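Search this site Search

3.2 Folding of small towels

The second group of materials in our study are small household towels. We chose them because they are found in almost every home and because people fold them in very different ways. In the earlier interviews at Bulterby, the participants described their folding mostly by the place where the towel is stored. A towel for a drawer was folded flat, and a towel for a basket or a hook was often folded long and narrow. The final shape therefore tells us something about the home, and also about the habit of the person.

We separate 4 types of fold: the square, the strip, the roll and the cone. The first three are well known from the household manuals which were collected by Žofie Baláž. The cone is less common in these manuals, but it was named by 14 participants, usually for guest towels. It has a narrow tip and a wide lower end, and its outline is close to a long triangle (Figure 2). We count a fold as a cone also when the lower edge is rounded and the layers do not lie exactly one on the other – such small differences are normal in soft cloth.
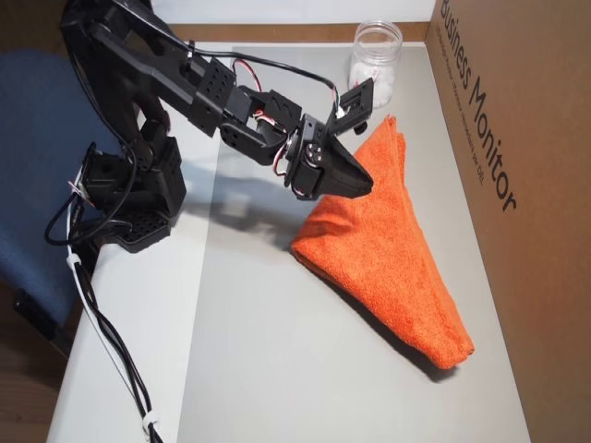
Figure 2. Orange towel in the cone fold on a light gray surface. The lower section rises slightly from the surface.

3.3 Description of the finished fold

For each finished fold we wrote down three properties: the outline, the position of the creases and the height of the layers. The outline was the easiest to judge. The creases were more difficult, especially in cloth with a fuzzy surface, where a weak crease can be lost between the fibers. In these cases 2 readers worked separately and compared their notes after.

The height of the layers was described only in words (flat, slightly raised, raised). We did not press the towels with the hand before the description, as Michalík and Jelard suggest for bed linen – pressing makes the folds more equal, but it also removes the differences we want to study. A towel which is raised at one end and flat at the other was given both words, with the raised end written first.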